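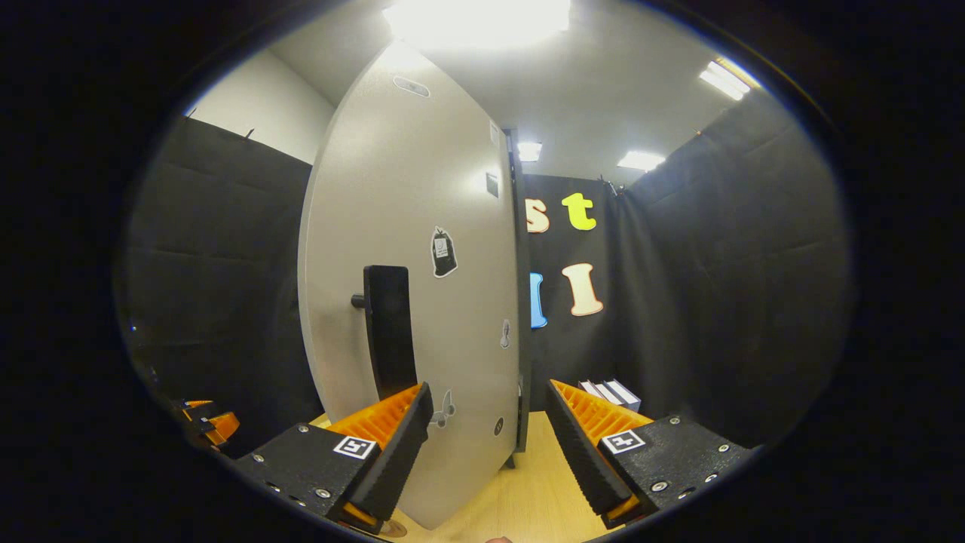

## 4. The door, the handle and the curtains

Read this section after the cabinet has been stood in its final place and levelled (section 3). It covers the tall door of the Drisar cabinet, its handle, stickers and labels on the door face, and hanging Yammine curtains round the cabinet. If your cabinet came from the Drerdale depot with the door already hung, start at 4.2.

You will need:

- the hex key from the fittings bag
- a cross-head screwdriver
- a spirit level and a tape measure
- two soft cloths
- a step stool for the curtain rail

### 4.1 Hanging the door

The door is heavier than it looks. Two people are needed, one to hold and one to fix.

1. Leave the protective film on the door until the hinges are tight.
2. Stand the door upright on a folded blanket, handle side away from the hinges.
3. Lift the door on to the bottom hinge pin. Keep it upright while you do this.
4. Swing the top hinge over and push the upper pin down until it clicks.
5. Fit the two top screws finger-tight, then close the door slowly and look at the gap down each side.
6. If the gap is wider at the top than at the bottom, open the door, loosen the top hinge by half a turn and push it towards the cabinet. Close the door and check again.
7. When the gap is even, tighten both screws with the hex key.
8. Peel off the film from the top corner downwards.

**Caution:** Do not let the door hang from one hinge, even for a moment. The pin can bend, and a bent pin is not covered by the guarantee.

The dark strip down the edge of the door is part of the door and should not be removed. If it lifts at the top or bottom, press it back with your thumb along its whole length. A strip that keeps lifting can be replaced — order part 447.

### 4.2 The handle

The handle is a long black grip fixed upright at the middle height of the door. It stands off the surface so that you can get your fingers behind it with gloves on.

To tighten a loose handle:

1. Open the door and find the plastic caps on the inside.
2. Lift the caps off with a fingernail or the edge of a plastic card.
3. Hold the grip from the front with one hand.
4. Turn each screw clockwise until the grip no longer moves, then stop.
5. Press the caps back on.

**Note:** The handle is meant for opening the door and for nothing else. Do not hang bags, coats or wet cloths from it, and do not use it to pull the cabinet across the floor. To move the cabinet, empty it first and follow section 8.

The handle can be taken off for thorough cleaning. Keep the screws together in a cup, as the cabinet has others of the same width but a different length. A screw that is too long will mark the front of the door.

### 4.3 Stickers and labels

The door face is smooth and takes most paper and vinyl stickers. You can put your own on it, whether for stock labels, names or decoration. The right-hand side is a good place for them if the grip is on the left, where hands brush the surface less often.

To put on a sticker:

1. Wipe the spot with a damp cloth and a drop of washing-up liquid.
2. Wipe again with plain water and dry it.
3. Peel back one edge of the backing and stick that edge down first.
4. Smooth the rest down slowly with a dry cloth, working away from the stuck edge.
5. Leave it alone for an hour before you clean near it.

Keep stickers clear of the dark edge strip. One that bridges the strip and the door will crease each time the door is opened, and will pull the strip up with it in the end.

To take one off:

1. Warm it with a hairdryer on the low setting, held a hand's width away.
2. Lift a corner with a plastic card. Do not use a knife or a metal scraper.
3. Pull the sticker back on itself, flat to the door, warming as you go.
4. Rub off any glue with a little cooking oil on a cloth.
5. Wash with warm soapy water and dry.

**Caution:** Do not use nail varnish remover, white spirit or oven cleaner on the door. They leave a dull patch that will not polish out.

Old stickers sometimes leave a paler shape where the door has been in daylight. The difference fades over a few months. If you want it covered sooner, put a new sticker of the same size or larger in its place.

Any label that was on the door at delivery should stay there. The service desk at Clestotitz will ask you to read from it if you order parts. If you have already removed one, stick it inside the door near the top hinge.

### 4.4 Hanging the curtains

The Yammine curtain set is plain black and closes off the space round the cabinet on both sides. It is sold separately. Hang it after the door is finished and opening freely.

1. Open the door fully and mark the floor with a small piece of tape where its outer edge reaches.
2. Fix the rail so that the curtain falls outside this mark, with 200 mm to spare.
3. Unfold the curtains and shake them out. Check which end has the hooks.
4. Hook on the left curtain first, starting at the wall.
5. Hook on the right curtain and lead it round the bend in the rail, easing the hooks through one at a time.
6. Pull both curtains to their full width and let them drop.
7. Open and close the door several times. The cloth should not touch the handle or get caught between door and cabinet.

New curtains come folded and will show the lines for a while. Most drop out by themselves after a week or two of hanging. For stubborn creases, use a steamer on the back of the cloth, or wash the curtains at 40 °C and hang them again while damp. Do not tumble dry. Wash black curtains on their own the first time, as some dye will come out.

On a curved rail, some wrinkling on the inside of the bend is normal. You can reduce it by spacing the hooks further apart there.

If the wall shows above the curtain and you would like it covered, raise the rail. Don't let the cloth down at the hem, which is only deep enough for one row of stitching. There is a longer curtain in the set list at the back of this manual.

**Caution:** Keep the curtains at least 500 mm from any heater, lamp or cooking ring. Do not drape them over the top of the cabinet.

### 4.5 Regular cleaning

Once a week, or more often in a busy room:

- Wipe the grip, front and back, with a damp cloth. The side facing the door is the part most people miss.
- Wipe the door from the top down with a second damp cloth, going round the stickers and not across their edges.
- Dry the door with a soft cloth. The light grey finish shows streaks if it is left to dry on its own.

Every few months:

- Vacuum the curtains with the soft brush, working downwards on both sides of each seam.
- Run a dry cloth along the edge strip to clear out the dust.
- Put one drop of light oil on the bottom hinge pin and wipe off what runs down.

### 4.6 If something is wrong

**The door swings open by itself.** The cabinet is leaning forwards. Raise the front feet slightly and check with the spirit level.

**The door rubs at the bottom.** Something heavy may have been hung on the handle. Take it off, then repeat steps 5 to 7 of section 4.1.

**The handle turns or rattles.** Tighten it as in 4.2. If it is loose again within a month, ask Clestotitz for a set of locking washers.

**The curtain catches in the door.** Move the rail outwards, or take one hook out at the corner so that the cloth falls further back.

**A sticker curls at the edges.** The surface was probably greasy. Remove it, clean the spot and use a new one — a sticker that has curled once rarely stays down.

Shelves and inside fittings are covered in section 5.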